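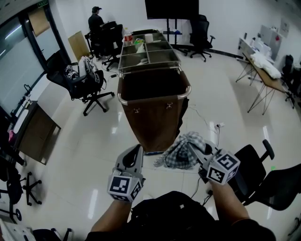
Cart with the brown bag, four-compartment tray on top.

August, Drarnenell dye room, started writing 4 pm

Vat 9 is alive! Coppery skin on top by the time I got the lid off, a proper dark flower in the middle, and the liquid underneath that murky yellow-green I had given up on seeing this week. Smell is right too, a bit like hay with something sweeter behind it.

What changed since the last entry: more fructose, stirred in slowly as a syrup, and then left alone. I kept poking at the last vat and I'm now fairly sure I was stirring air into it every time I checked whether it had reduced. So lid on, blanket around the bucket, hands off until after lunch.

pH strip came out higher than I like for the linen but fine for cotton. Didn't correct it. Want to see what it does first.

Cloth for today was all Dranari samples: the Skodwood linen (the slubby one, washed but not scoured), the same linen scoured with soda ash, the Jiang cotton, and a scrap of old bedsheet because I always put in a scrap of old bedsheet. All soaked in plain water first and squeezed out hard. Labeled with punched Tyvek this time, after the business with the masking tape.

Dip notes

First dip, everything in together, held under with the glass rod. Came out the green of a new leaf and turned while I was still unfolding it. I have done this so many times and I still make a noise when it turns.

Scoured linen took it evenly right from the start. The unscoured piece was blotchy along one selvage and had a pale patch where it had been folded on the bolt. So the answer to the question on the previous page (do we really have to scour the Skodwood if the mill says it's ready to dye) is yes, we do.

Jiang cotton is lovely. It's a tight weave and I expected it to stay pale in the crossings, but after the second dip it was already past the mid-blue card and the back matched the front. Would happily do a whole length of this.

Bedsheet went darkest of all, as ever. Years of washing must be the best scour there is. I'd love to find a quick way to fake that!

Stopped at 4 dips on everything so the pieces can be compared. Let each one air until there was no green left in the folds, then back in. The last dip was slower to turn and the vat looked bluer at the end, so it's getting tired. Fed it, lid back on. Don't use it before tomorrow.

Clamp resist

Tried the new folding on a spare length of cotton: accordion one way, triangles the other, acrylic shapes either side, two clamps. The white came out crisp on the outer layers and went soft toward the middle, where the bundle was too fat. Soft is pretty, though, like breath on a window. Next try: fewer folds, same shapes, tighten the clamps again after soaking because the cloth gives once it's wet. I had one corner slip, and that was the corner I didn't retighten.

Also a small one with just rubber bands over dried chickpeas. Rings came out nice and sharp. Chickpeas swell, so they hold their own tension. Very pleased with this and will be doing it on something bigger.

Madder, briefly

The alum-mordanted skeins sat in the madder overnight. Color is a warm brick, more orange than the card. Could be the water, could be that I let it get too hot toward the end (thermometer read fine at the rim, but the pot bottom was probably another story). Keep the bath, there's plenty left in it. A pinch of chalk in the next one and a slower climb, then compare.

Light test, window strips

Pulled the strips that have been half covered on the sill. Indigo: can't see the line where the card was. Madder: only if I tilt it. Onion skin: gone pale as straw, sadly, and it was such a good gold. Stuck them on page 17 with the earlier set. Weld strips stay up longer.

Stock

Indigo: enough for another vat and then some. Weighed 1,000 g of soda ash into the blue tub and wrote it on the lid, so please write down what you take out of it.
Lime: the open bag has been sitting open. Use the sealed one for vats.
Fructose: low. Ordered.
Alum: plenty.
pH strips: low, and the end of the roll is damp. Throw those.

To do

Scour the rest of the Skodwood before anyone cuts it
Rinse the samples until clear, then a vinegar rinse, then the long soak
Check vat in the morning, do NOT stir first, look at the skin and the color under it
Photograph the Dranari samples dry and in daylight, they look a full shade darker wet
Find the second glass rod

Added later, 6 pm: looked under the lid anyway. Flower is back.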